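The Case for the Boring Room

I used to be the kind of traveler who read hotel reviews until two in the morning. I wanted the exposed brick, the claw-foot tub, the rooftop with the string lights. Then I took a job that had me on the road for most of a year, and somewhere in there I fell in love with plain rooms. I mean really in love! Carpet, bed, nightstand, done.

The first one was in Flitley, and I only stopped because I'd driven too far and my eyes were going. I'd put 700 miles on a rental car in two days, living on gas station almonds. The woman at the desk slid me a key (an actual key, on a plastic tag) and told me the ice machine was loud but friendly. I slept for eleven hours. I hadn't slept like that since college.

When I got home I called my friend Ysaline Delaunay, who has spent most of her working life choosing furniture for mid-priced hotels, and told her I'd had a religious experience in a room with nothing in it. She laughed at me for a good long while. Then she told me that people in her line of work argue over these rooms for months. Where does your hand go when you wake up at three and want water? Where do you drop your receipts and gum wrappers without getting out of bed?
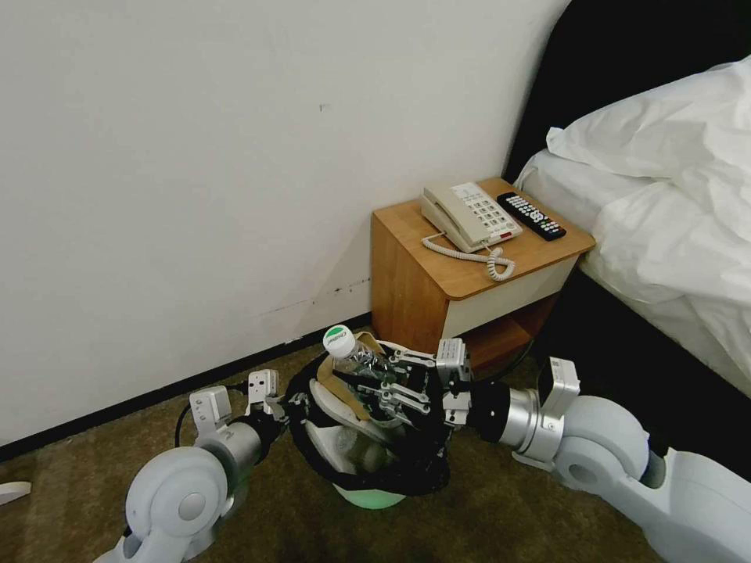
A green wastebasket beside the nightstand, within easy reach.

She's right, by the way. I've stayed in beautiful places where the trash can was hidden in a closet, or was so pretty I was scared to put trash in it. In one very expensive inn (I'm still mad) I carried a banana peel around for ten minutes like a lost child. And the lamps! Why do fancy rooms have lamps that turn on by touch, and only if you touch them in a spot known to three people?

Ysaline's big project that year was a place called the Astine, and she let me tag along for a couple of nights before it opened to guests. Room after room, all the same, smelling of new paint and glue. She lay down on every bed with her shoes off and reached for things. If she had to sit up, she wrote it down. The owner wanted a big leather headboard from a company called Bastex, and she talked him out of it by making him lean on it and read a newspaper for half an hour. He gave up after twelve minutes, rubbing his neck.

I've thought a lot about why the plain room works on me, and I think it's mostly that it doesn't ask me anything. My apartment is full of questions. There's the guitar I don't play, the mail, the plant that may or may not be dead. I love my apartment, but it nags.

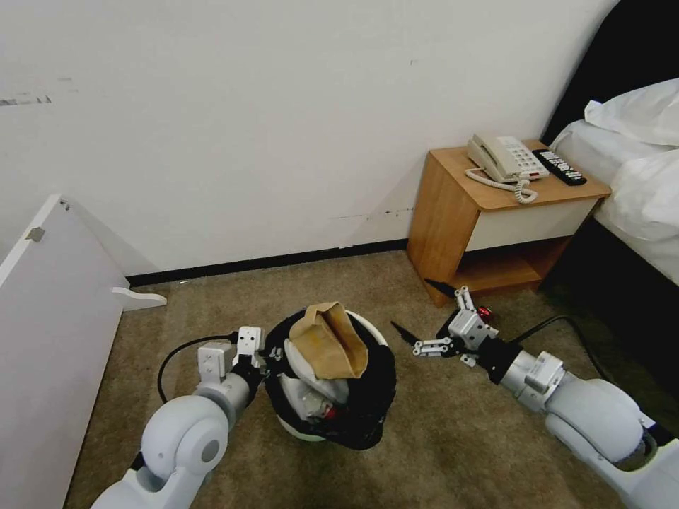
My own bedroom got the treatment last October. I took down the gallery wall I'd spent a whole winter putting up, gave the wicker chair to my cousin, and moved everything that wasn't for sleeping out into the hall, where it stayed for longer than I'd like to admit. What I was after was a plain white wall with a few scuffs on it, a black baseboard, a beige-brown carpet with those little speckles, and one honey-colored nightstand pushed up against the wall. I got pretty close, too, except my floor is old pine and creaks like a ship.

My neighbor Obsa Admasu came over to help me carry the dresser and asked if I was moving out. I said no, I was checking in. He didn't think that was as funny as I did, but he did stay for coffee, and two weeks later he asked if I'd help him move his treadmill out of his bedroom and into the garage. He says he sleeps better. His wife says he just snores with more room.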